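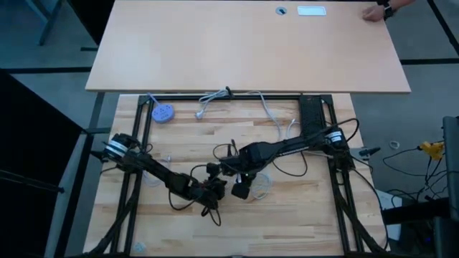
Two arms working over the metal frame of a desk, with its power strip and cables.

Budgeting for a two-arm work cell is the practice of estimating, before purchase, what it will cost to own and run a pair of robot arms that share one work surface. The term is used mainly by small workshops, furniture assemblers and teaching departments. It covers the arms themselves, whatever they are mounted on, the tools at their ends, cabling, safety measures, floor space, repairs and the wages of the people who keep the cell going. Published guides tend to treat the arms as the main expense. Users who have kept their own accounts often disagree.

Scope of the budget

A supplier's quotation normally lists two arms, two grippers, a controller and a software licence. The buyer is left to add the rest. Items that are commonly missing include the table, clamps, spare fingers for the grippers, extra sockets, cable ties and trunking, delivery, and the time spent on the first set-up. Training may be quoted as free, though the wages of the staff who attend it are not.

There is no agreed rule on what belongs under equipment and what belongs under running costs. The choice matters, as many small firms need separate approval for each, and a cell can look cheap on one form while the bulk of the money sits on the other. Grippers are a frequent source of trouble. Some buyers treat them as part of the arm and write them off over the same period; others class them with drill bits and gloves.

Choice of task

Desk assembly is often put forward as a first job for a pair of arms. The parts are large, the order of work is fixed and the same model may be built many times over. The claim holds up fairly well for rails, crossbars and other stiff pieces. It is weaker for anything that bends. A desk with powered legs or built-in sockets comes with leads, plugs and a power strip, and these seldom lie the same way twice. A coiled cable can be gripped at many points, most of them useless.

Plans drawn up from a sales demonstration usually leave this out. A sensible plan lists each part of the product, marks which ones are soft or springy, and assumes at the start that a person will handle those. If the purchase no longer pays for itself on that basis, it probably did not before.

Reach and layout

Two arms set on opposite sides of a surface can meet in the middle, and that shared area is the usual argument for buying two. It is also where they are most likely to hit each other. The shared area is smaller than the overlap shown on a data sheet, as such drawings take no account of the gripper, the cables hanging from the arm or the height of the thing being built. Large products make it worse, and a flat-packed desk can take up the whole of the surface between the two bases.

Floor space is a cost that rarely appears in quotations. Room is needed for waiting parts, for finished goods and for someone to stand. Cable runs between the arms and their equipment need a route that will not be walked on. Firms that rent their premises can put a price on this easily enough, and few do.

The Lowther trial

One of the better recorded cases is that of Lowther, a maker of office desks, which compared offers from two suppliers, Vindik and Wesum, before fitting out a cell for frame assembly. Vindik's offer was the lower of the two and was accepted. The firm's own review, written after 3 months of use, found that the difference had been used up by extra mounting plates, replacement cables and 20 hours of outside help with calibration. The review did not say that Wesum would have been cheaper, and there is no way of knowing, although it has been quoted in Wesum's favour more than once.

The same review gave a total of 998 frames handled during the trial. This figure has been widely repeated and deserves some care. It counts every frame placed in front of the arms, including those finished by hand, and the review gives no separate number for frames the arms completed without help. Lowther kept the cell, but moved the fitting of power strips and leads back to a manual bench.

Leasing and second-hand purchase

Leasing is promoted as a way to avoid risk. It does spread the payments, but most contracts leave damage to grippers and cables with the customer, and these are the parts that suffer first. The planning handbook issued by Skarno advises buyers to ask for the wear parts list before signing – a sound piece of advice, somewhat weakened by the fact that Skarno sells wear parts.

Second-hand arms are sold at large discounts. The price should be read together with the state of the joints, the hours run and whether the software licence can be passed on. Where it cannot, a new licence may cost more than the arm.

Payback estimates

Payback is usually worked out by setting the cost of the cell against the wages it is expected to save. A period of 2 years is typical in brochures. Such sums tend to assume that the arms run for the whole shift and need no one nearby, and that the product does not change. A new desk model with a different crossbar can mean new clamps, new programming and a week or more of poor output. Critics of the method suggest entering the operator's full wage for the first year and seeing what is left.

See also

Cable handling; Flat-pack assembly; Depreciation of workshop equipment; Shared workspace (robotics)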